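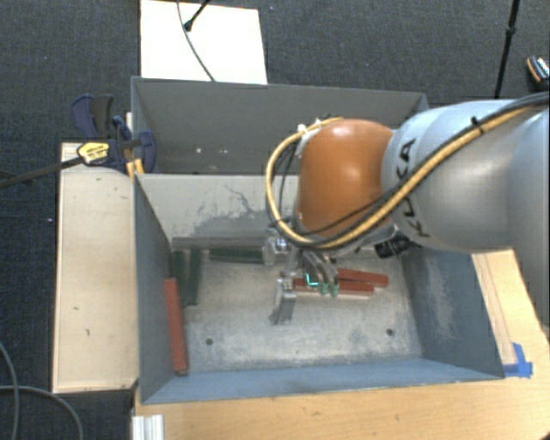 Visita a Evorum, jornada de puertas abiertas de junio. Apuntes rápidos antes de que se me olvide.

Llegada a las 9 y algo. Aparcamiento fatal, mejor dejar el coche en la calle Flastach y andar. Café bueno, eso sí.

Primero el almacén. 2.000 referencias segun el folleto, pasillos estrechos, mucho eco. Nos llevó Ihor Zhuravel, habla deprisa y contesta a todo. Le pregunté por las cajas de cartón y me dijo que casi no usan ya, todo en cubeta.

Lo que más me gustó, la zona de piezas sueltas. Cubeta rectangular de metal gris, abierta, y dentro bloques largos y estrechos, rojos y verdes. Tres de cada. Uno rojo casi a lo largo de la pared izquierda, dos verdes oscuros juntos al fondo en la esquina. Ningún separador, pregunté y los piden aparte a Soomro. Quiero precio de esas cubetas para el taller, las nuestras de plástico se rajan por las esquinas.

Luego etiquetado, 4 mesas, mucho ruido, no oí casi nada. La impresora Grokex atascada cuando pasamos (la nuestra igual, qué consuelo).

Tienda al final: bolsas de 100 tacos a 6 euros, cogí dos. Solo efectivo, llevar suelto.

Faltó tiempo para ver expediciones. Hay otro turno por la tarde, a las cinco, con menos gente segun me dijeron en la puerta.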